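Padlocks, Keys and the Drawer They Live In

28 September 2018

The last part of our home storage series deals with the smallest things in the house that lock. Readers wrote in after the June issue, which covered kitchen shelves and lunch boxes, and asked for something on padlocks. Most households own several. They sit in a drawer or hang on a nail in the garage, and the keys are usually somewhere else.

Erzsébet Takács ran the repair counter at the Szalai hardware store in Zudcombe for 16 years and now teaches the evening class in basic home repairs there. We asked her what people bring in most often. Small brass padlocks came first, ahead of window latches and cabinet hinges. In most cases the lock was fine and the key was missing or bent, or the keyway was full of dust.

Her first advice is to clear a table before starting. A small key is easy to lose among jars, mail and tools, and a pale surface makes it easier to find if it drops. She pushes everything else to the back and works on one lock at a time. If a lock has a key, the key stays in it until the lock has been tested and labeled. People who pull all the keys first and sort them afterward tend to end up with a pile of keys that look the same.

Testing a lock takes a minute. Turn the key gently and see whether the shackle lifts. Push the shackle back down and pull on it. Do this 4 times. If the key catches on one of those turns, the lock needs cleaning. If it catches on all of them, check that the key is the right one before blaming the lock. Never use pliers on a small key. Thin keys twist easily, and a piece broken off inside the lock is hard to get out at home.

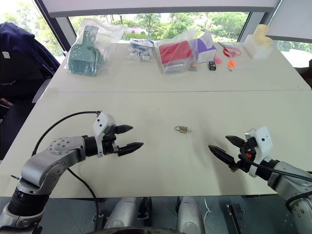 For cleaning, tap the lock lightly against your palm with the keyhole facing down so that loose dirt falls out. Then use a little dry graphite, the kind sold in a squeeze tube. Put a small puff into the keyway and work the key in and out. Cooking oil should not be used. It loosens the lock for a while, then gathers lint and makes the problem worse. Takács said that the worst locks she saw at the counter had all been oiled from the kitchen cupboard.

The shackle holes need attention too. Wipe the shackle with a dry cloth, paying attention to the end that goes in and out of the body. Locks kept outdoors get grit in these holes. A cotton swab will fit into most of them. If there is green on the brass, a paste of salt and vinegar will take it off, but rinse it well and let the lock dry fully before the graphite goes in. Plain tarnish does no harm and can be left alone.

Next comes labeling. Takács uses paper key tags on a string and writes the place where the lock is used: shed, bike box, suitcase. She does not write a street address or a name on them. The spare key goes on a separate ring with the same word on its tag, and that ring is kept in a different room. A lock with only one key should go on a list for the next trip to the store. Many small padlock keys can be copied, although a few very small ones cannot, and the counter can tell you which after looking at the blank.

Locks with no key at all are a separate matter. Try every loose key in the house once, and if nothing fits, put the lock in the metal recycling. A closed padlock without a key takes up room and cannot be used for anything. An open one can still serve as a weight or a hook for a tool board, though most people will not miss it.

As for where to keep them, a shallow drawer works better than a deep box. Takács lines hers with felt and stores the locks open, with the shackle swung to one side, so that none of them can be snapped shut by accident. Readers who want dividers will find that the Flitell drawer inserts fit the usual small locks two to a section. The Ploden tray is deeper and suits larger ones. Both are on the shelf at the Zudcombe store beside the key tags, which come in boxes of 200. The store will also sell a smaller packet if you ask at the counter.

The evening class has places left for its next round. It meets for 2 hours in the room behind the paint section, and the first session covers locks and latches. Bring any padlock that sticks, along with its key if you have it. Sign up at the counter or by phone.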